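Rurkthorpe Home & Garden Talk > The Shed > General chat
Thread: Do you pick your tools by color? (and does it help with lending?)

maplehinge
Posted 7:40 pm

Hello all, I hope everyone's seedlings are further along than mine. I've been meaning to start this thread since April, when my sister-in-law helped me go through the garage and we pulled everything out onto the driveway and she said "well, you certainly have a favorite color." I had no idea what she meant and then I looked. Blue, blue, blue. I've been buying blue-handled things for years and never once thought about it.

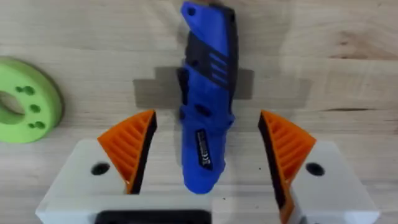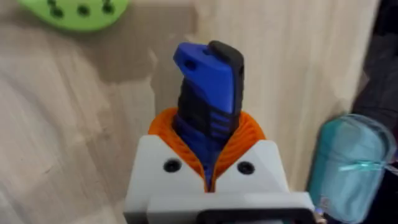
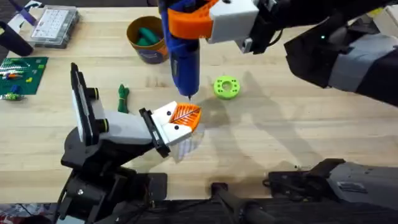

Blue in all three (click to enlarge)

So my question is in two parts. First, do any of you do this on purpose? And second, those of you who lend things out a lot, does it help you get them back? I live on a street where everybody borrows from everybody, which I love, I wouldn't trade it, but I've got a hand trowel, a tape measure and my good pruning saw all out in the world somewhere and I couldn't tell you at which house. My late father painted a yellow band around everything he owned, even the broom. I used to think that was a little unfriendly of him. Now I'm fifty-eight and I've bought the same tape measure twice in one year, so maybe he was onto something.

Pull up a chair, I'd love to hear how other people handle it.

gus_in_the_valley
Posted 7:58 pm

Orange for me, and very much on purpose. I do most of my work outside, and I've lost more green-handled pruners in the grass than I care to admit. One of them I found with the mower, and that was the end of the pruners and very nearly the end of the mower. My wife still brings it up at Thanksgiving. After that I went through the shed and whatever wasn't orange got a wrap of orange tape at the bottom end of the handle.

Blue is pretty but it disappears on you at dusk. Try it, set something blue down by the flower bed at eight in the evening and go have a cup of coffee.

maplehinge
Posted 8:04 pm

Oh, I believe you. Most of mine stay indoors on the bench, and there blue stands out nicely against pale wood. But the trowel may well be in my own flower bed and not at anyone's house at all. Now I feel bad for suspecting the neighbors!

Tamás Major
Posted 8:31 pm

Good evening everyone. I look after the shelves at Lendia, the lending shed behind the old feed store, and I have opinions on this, so forgive the length.

We have 470 items on the shelves at the moment, and when we opened we did just what you're describing. We picked a color. It was a very nice red, Grelberg enamel, and I spent most of one winter painting handles in my basement with the window open and a hat on. It looked wonderful. And then it turned out — I should have seen this coming — that half the tools people own at home are red already. Folks would bring back their own hammer and keep ours, quite innocently, and both parties were perfectly happy until somebody noticed the weight was wrong.

So these days we don't trust color at all. Every item gets a number, written in paint marker and also on a little printed tag. I bought a roll of 2000 tags thinking it would last me until retirement, and I've been through a good part of it, because tags come off shovels. The number in paint stays.

My advice to maplehinge is to write your name on it and not worry about looking unfriendly. People are relieved. They have a drawer full of things they'd gladly return if they only knew where to.

gus_in_the_valley
Posted 8:40 pm

With respect to Tamás, who once lent me a tile saw for far longer than I deserved, I think a number is fine for a lending shed and no good for a home. I'm not going to read a number off a chisel. I want to glance across the yard and know it's mine.

pearl_and_pickle
Posted 9:12 pm

Can I put in a word for not marking anything? I know, I know. But my husband and I moved here from the city five years ago and the very first thing anyone did was come over with a drill and say "keep it as long as you like." No name on it. It went from our house to the people behind us and then to the young couple with the twins, and I have no idea who it started with. I think of it as the street's drill. I'd be sorry to see a label on it.

We do lose things. I lost a nice level and I was cross for a week. But I've ended up with a wheelbarrow that I'm nearly sure isn't mine, so I think we're even.

oldbenchdog
Posted 9:25 pm

Pearl, that's a lovely way to look at a drill. I don't feel that way about my planes. I have a Hofstetter block plane I bought with my first real paycheck and it doesn't leave the house. If you need something planed you're welcome to come over and I'll put the kettle on and we'll do it together.

I guess that's my whole system. The everyday stuff hangs by the door and anybody can take it, and the good stuff lives in the back and comes with me attached. I've made some dear friends that way. One fellow came to fix a sticking door and stayed for supper.

On the color question, it's wood handles for me, all of them, so I'm no help whatsoever.

maplehinge
Posted 9:47 pm

These are all so good, thank you! Benchdog, I like the shelf by the door very much, I have a spot for it right where the boots go now. And Tamás, can I ask what paint marker you use? I tried one on a rake last summer and it rubbed off on my gloves inside a month.

Tamás Major
Posted 10:05 pm

Oil-based, any brand, fine point. Wipe the handle with rubbing alcohol first and let it sit overnight before you touch it. The overnight part is where people go wrong. On soft rubbery grips it never takes well, so I write on the hard plastic or the metal instead.

And Pearl, is that wheelbarrow green, with a dent on the left side and a squeak?

pearl_and_pickle
Posted 10:11 pm

...it does squeak.

gus_in_the_valley
Posted 10:14 pm

Should've been orange.

pearl_and_pickle
Posted 10:20 pm

I'll bring it by in the morning, Tamás, with a jar of the bread and butter pickles. It's had very good care, and I oiled the wheel in the spring, though you wouldn't know it to listen.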